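The woman who listens to moths

21 Feb 2021

Zerrin Keskin has asked me to ring in the afternoon, because in the mornings she is still going through the night's catch and does not like to be interrupted. When I do get through she apologises at once for the noise, which is a kettle, and then for the quiet, which is her having gone to turn the kettle off. It takes us a good ten minutes to get to moths, by way of her knees, the price of egg boxes and a very good plum cake recipe that I have promised not to print.

She has been keeping a record of the moths of the Iltik valley for most of her adult life, first as a schoolteacher with a torch and a bedsheet, and these days as the person who holds the whole valley list together. The list stood at 91 species when she took it over from her old friend Nevzat Öztürkmen. She won't tell me what it stands at now.

"I'd rather not say until the last few have been checked," she says. "I got caught out once. I told everybody we had a new hawk-moth, I baked for it, and then a very polite letter arrived to say that it was the same old hawk-moth with its wings rubbed. Since then I keep my mouth shut until somebody else has looked."

The thing I had rung to talk about is the small brown moth that she and Doğukan Aksoy found on the upper path at Soylu, and that may or may not be something which has never had a name. It's a plain little creature by her own account. She calls it the colour of weak tea. What made her stop was the way it sat, with its front legs stuck straight out in front of it like a dog on a hearthrug, and she says she had looked at it for quite some time before it came to her that she didn't know what it was.

"You get a feeling in your stomach," she says. "It's a bit like when you come downstairs and the furniture has been moved. Doğukan was ahead of me with the other lamp and I called him back, and he came back rather slowly, because I am always calling him back. And then he looked, and he didn't say anything either, and I thought, oh, well, there we are then."

Doğukan, who joins us on the line for a while from his own kitchen, remembers it as being much colder than she does. He is the younger of the two by a long way and came to moths through beetles, which he still thinks are the better animal. "Beetles hold still for you," he says. "You can put a beetle under the lens and it's as clean as a button. A moth loses a bit of itself each time you breathe on it." He had two pots left in his coat that night and the moth went into the second one. The first had his sandwich crumbs in it.

After that it went the way these things go, which is slowly. They found no more that season. The following year they had a run of wet nights, and then in the one dry week Zerrin was away at her sister's. Doğukan went up alone and came home with six, all males, and he tells me he sat in the car afterwards and ate a whole packet of biscuits out of pure relief. I asked whether he had telephoned her straight away. "At half past one in the morning," Zerrin puts in, before he can answer. "My sister has never forgiven him."

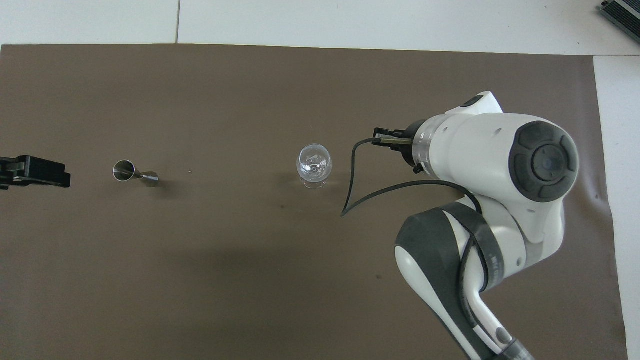 The mat on the tiled floor.

To be sure of a moth like this one you have to look at parts of it that are too small for the eye, and neither of them had the bench or the patience for it. So the specimens went by post, packed in cotton wool inside a biscuit tin, to Aileen Cabanatuan, who has worked on this family of moths for years and who wrote back within the week. Zerrin has kept the letter and reads me a piece of it. "She says, 'I have had your moths out three times today and I keep coming back to them when I should be doing something else.' Now isn't that a lovely thing to be sent? I read that out to the cat."

I spoke to Aileen separately, and she was careful, as I'd been warned she would be. She thinks it very likely that the moth is undescribed. She would like to see a female before she puts her name to anything, and she would like to compare it with old material in two collections that are slow to lend. "Zerrin would like me to hurry up," she says, "and she is far too nice to say so, so she sends me jam."

I asked Zerrin whether the jam was meant as a hint and she laughed for a long while. "It was quince! Everyone has too much quince in December. But yes, of course it was a hint."

There's also the question of the path. The upper part of Soylu, where the moth lives, is a steep slope of thyme and loose stone that used to be grazed and now mostly isn't, and the scrub is creeping down it year on year. Yavuz Taşdemir, whose family has the grazing, has agreed to bring his goats back on to part of it this spring. He wants 62 animals up there and Zerrin would like a few less, and they have been discussing it over his gate, in what she describes as the friendliest quarrel of her life.

"He asked me what the moth was good for," she says. "I told him I hadn't the least idea. He thought about that, and he said his brother-in-law was the same, and they'd kept him on. So I believe we're all right."

What does the caterpillar eat? They don't know. Thyme would be her guess, and Doğukan's is a small grey vetch that grows in the cracks a little higher up, and they have a bet on it, with the loser to carry the generator for a year. It is a heavy generator and the path is long. Doğukan says he has been carrying it anyway.

And the name? I had been saving that one up. It will be Aileen's to choose when the time comes, under the usual rules, and you can't name a species after yourself without people talking. Aileen has let slip that she would like to honour the valley. Zerrin would like it to be Nevzat's name, after the man who taught her to paint sugar on tree trunks, and who is very old now and doesn't get out to the lamps.

"He did a hundred nights one year, you know," she says. "Well, he told us it was 100. I've read his notebooks since and there are a good few where he's written 'rain, stayed in, soup'. But I'd like him to have it. I went round and told him about the moth, and how it sits with its legs out, and he got down on the rug to show me whether he'd understood. Then of course I had to get him up again."

She had to go then, as there was somebody at the door about a ladder. She rang back in the evening to say she'd forgotten to mention that anyone in the valley with a porch light and a bit of patience is welcome to send her what they find, in any sort of pot so long as it has been washed, and please not to put it in the fridge next to the butter.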